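Picking Up the Soft Stuff: A Conversation About Grippers, Cables and Patience

Sun 14 May

When I first asked the lead tester at Bridberg for an hour of her time, she warned me that she would probably need two, and she was right. She has spent most of the spring comparing grippers for a small arm that is meant to tidy up kitchens and playrooms, and she has opinions on every one of them. We talked over a pot of tea that went cold twice, with a notebook open between us that she kept turning around so I could read her handwriting (I mostly couldn't).

I began by asking how a person ends up comparing grippers for a living.

"By complaining," she told me. "I was on the software side, and I kept saying our grasp planner looked worse than it was because the hand was letting it down. Eventually somebody said, fine, you go and find a better hand. So that was March, and I've been at it ever since."

The first thing she did was throw out the wooden blocks. Every supplier she spoke to had a lovely demonstration with blocks, she said, and every gripper she tried could lift one. What she wanted were things that squash, roll, bend or snag, the sort of items you find on a real kitchen counter on a bad morning. So her test set is full of pet toys and bath toys and wadded paper, and it goes on a plastic tray with a raised rim that sits right beside the sink.

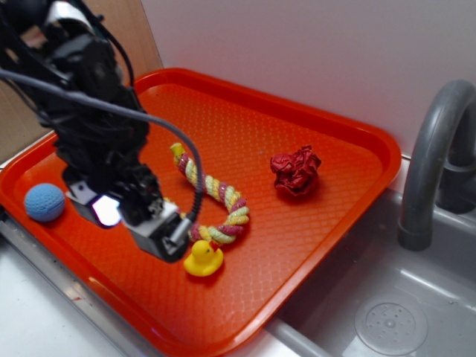 "A rope toy is the one I'd keep if you made me give up all the others," she said. "It has a direction to it, and then it bends, and then it has a different direction. If you come in square to one part you're crooked to the next. A knitted ball is much kinder. You can be quite sloppy with a knitted ball. And a rubber duck is in between, with that round head that wants to slide out from between your fingers."

And the crumpled paper? She laughed at that one. "Paper is a lesson in manners. You can pick it up with nearly anything. Picking it up so that it's still the same shape afterward, that's where I start writing things down."

I wanted to know how the comparison itself was run, and this is where the notebook came out. Each gripper gets 400 attempts before she will say anything about it in a meeting. The objects are shuffled by hand every 20 attempts, and she is strict about doing the shuffling herself with her eyes on the ceiling, so that she doesn't start setting up the easy layouts without meaning to. A failed pick is a failed pick, even if the thing would have come up on a second go. She had a long argument with a colleague about that rule and still thinks she won it.

The two finalists were the Plosto and the Eretti, both with two fingers. She was careful not to run either of them down. The Plosto closes faster and has a nice firm feel to it, and she said that if she were packing boxes she would order it tomorrow. The Eretti is slower to close and a little fussier to set up, but it is gentler at low force, and for soft things she found herself reaching for it more and more often.

"I did want the Plosto to win," she admitted. "It bolted straight on. The Eretti needed an adapter plate, and I went through three drawings before the holes lined up. You get fond of the part that doesn't give you trouble."

We got onto cables next, which I hadn't planned to ask about and which took up a good twenty minutes. Her view is that reviews of robot arms should give cables a page of their own. A loop that is too short tugs on the joints, she said, and a loop that is too long wanders about over the work and drags on whatever is there. She has tried clips, spiral wrap and hook-and-loop straps, and she is currently back to straps, chiefly since they come off quickly when she swaps one hand for the other.

Then there is the matter of what the arm can see. Her team uses a Janevski controller, which takes more than one camera, and she has tried a fixed view of the counter as well as a small camera down by the fingers. The fixed view is steady and easy to live with, but the arm has a habit of getting in its own way. The wrist view keeps the fingers and the target together, which she loves, and then smears everything when the arm moves.

"People see those wrist pictures and ask if the camera's broken," she said. "It's fine, it's just going along for the ride. What I look for is whether I can still tell the rope from the tray. If I can, the software has a chance."

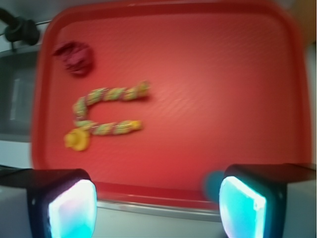 What She Would Tell a First-Time Buyer

Toward the end I asked what advice she would give a small workshop with one arm and not much money. She took her time over it. Borrow before you buy, she said, and bring your own objects along when you go for the demonstration, even if you feel silly carrying a bag of toys into a showroom. Ask how long replacement finger pads take to arrive. Find out what the controller does when a camera drops out halfway through a pick, and ask them to show you.

She also thinks people spend too much on the arm and too little on the hand. "The arm gets you there. That's lovely, but then you've got to do something once you've arrived, haven't you?"

As for what comes next, the Eretti is going on for a longer run of 2000 picks, with the same tray and the same rules, and the Plosto will get its own 2000 after that so the comparison stays fair. She would like to add a dish towel to the set. Her colleagues would like her to wait until the rope toy numbers are better, and when I left she was still deciding whether to listen to them.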